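Section 4: Playing a Disc for the First Time

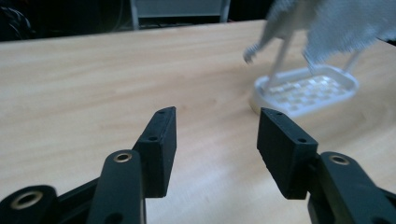
Your Rivosik player arrives with its tray locked so that it survives the trip, and it will stay locked until you tell it otherwise. Put the player on something flat and level before you start. A shelf will do, and so will the floor if you don't mind kneeling every time you want to watch a movie. A light wooden tabletop makes a good surface for the first run, with the remote and the discs laid out beside the player.

1. Plug in the player and turn on the TV. Choose the input you connected in Section 3. If you skipped Section 3, it has missed you.

2. Press and hold EJECT on the front panel until the word UNLOCK shows in the display. Let go. The tray slides out.

3. Take out the cardboard insert. The player will try to read it if you leave it in, and will go on trying for longer than you would think possible.

4. Set the disc in the tray, label side up. Double-sided discs have the side printed in tiny letters around the center hole. The side you want to watch faces up, so the letters you are reading are the ones for the movie you'll get.

5. Press EJECT again. Don't push the tray shut with your hand.

Caution: The tray motor is stronger than it looks. Keep fingers, sleeves and cats clear.

6. Wait for the disc menu. Older discs, and box sets with several films on one side, can take over 12 seconds to load. The display shows a row of dashes in the meantime. Pressing PLAY repeatedly adds nothing except more presses, which the player will carry out faithfully once it wakes up.

7. Choose your film with the arrow keys and press OK.

Setting the region

The first disc you play sets the player's region. You may change it 2 times after that. The next change is refused, politely and forever.

1. With the tray empty, press SETUP, then go to Disc, then Region.

2. Pick the region printed on the back of the case.

3. Press OK and hold it until the screen goes black and comes back.

Note: Discs marked ALL play in any region and don't use up a change. The Fama collector's sets are marked this way, usually under the price sticker.

Picture shape

Widescreen movies have black bars at the top and bottom. They were there when you bought the disc. If you can't live with them, press ZOOM, and the player will fill the screen by throwing away the sides of the picture, including any actors standing there.

To go back, press ZOOM until FULL FRAME appears.

Picking up where you left off

The player remembers your place on the last 2 discs you stopped. Press STOP once to save your place. Press it twice and the player assumes you have given up on the movie.

If the screen shows error 94

The disc is dirty, scratched or upside down. Check for upside down first. Wipe the disc with a soft, dry cloth from the center straight out to the edge, and load it again. If 94 comes back with every disc you own, turn to Section 9.

Text by Kaisu Partanen. Revised in November for players with the gray remote.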